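Marnlow Furnished Rentals
Turnover safety checklist - Unit 3, Preveck Court
September. Inspected between tenants, heating off, power on.

ENTRY AND HALL
Door closes and latches without force: OK
Deadbolt: OK, a little stiff. Graphite next visit.
Smoke alarm, hall: Pass. Test button held until it sounded. Battery replaced anyway.
Carbon monoxide alarm: Pass. Zisent unit, has its end-of-life date written on the side in marker. Please keep doing this.

KITCHEN
GFCI outlets by sink: Trip and reset OK
Range anti-tip bracket: MISSING. Must be fitted before keys go out. Tannous has the part.
Extinguisher: Gauge in green, tag current
Under-sink shutoff: Turns, no drip at the stem

BEDROOM
Smoke alarm: Pass
Window opens fully for escape: OK, lock releases from inside without a key
Items left on bed or floor: See comment

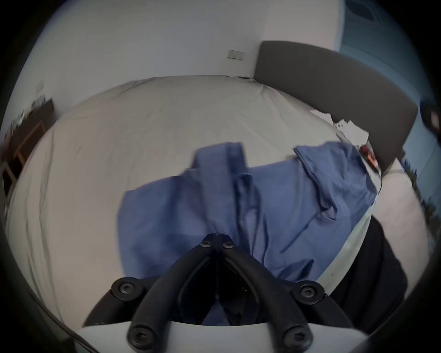 Bedroom: blue button-up shirt on the bed.

Comment: Clothing goes in a labeled bag in the office and is held for three weeks. Add it to the unit sheet so the front desk can answer if the tenant calls.

Space heater: None in unit. Lease does not allow them.
Closet light: LED, guard in place
Outlets: Covers checked for cracks, heat marks and loose screws. Where a bed stands near an outlet, leave room for a plug and don't run cords under the mattress. An extension cord is not a fix for a short lamp cord - ask for a longer lamp cord.
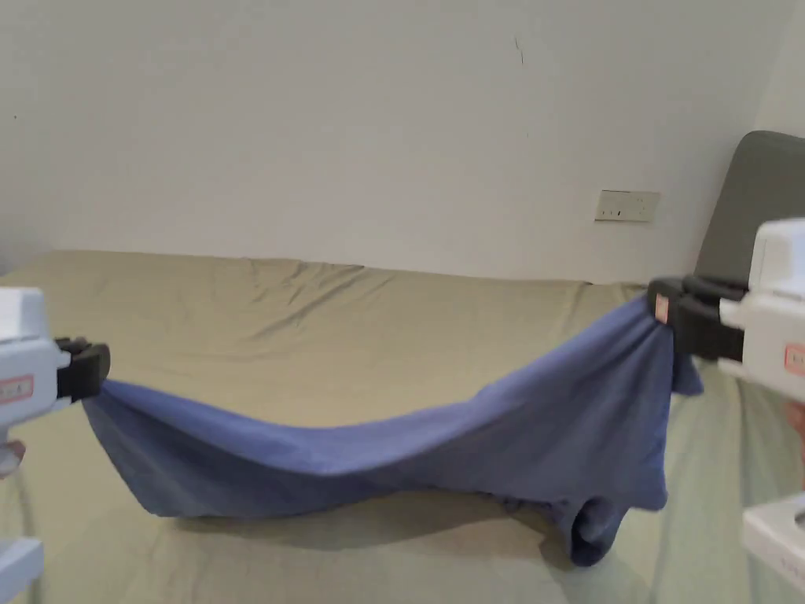 Wall marks are cosmetic and go on the paint list, not this one. The only wall damage that belongs here is a hole, a damp patch or anything near wiring.

BATHROOM
Fan: Runs, noisy
Hot water at tap: OK, below scald limit
Grab bar: One screw backing out, tightened. Recheck next turnover.

RESULT
Hold. Release after range bracket is fitted and signed for.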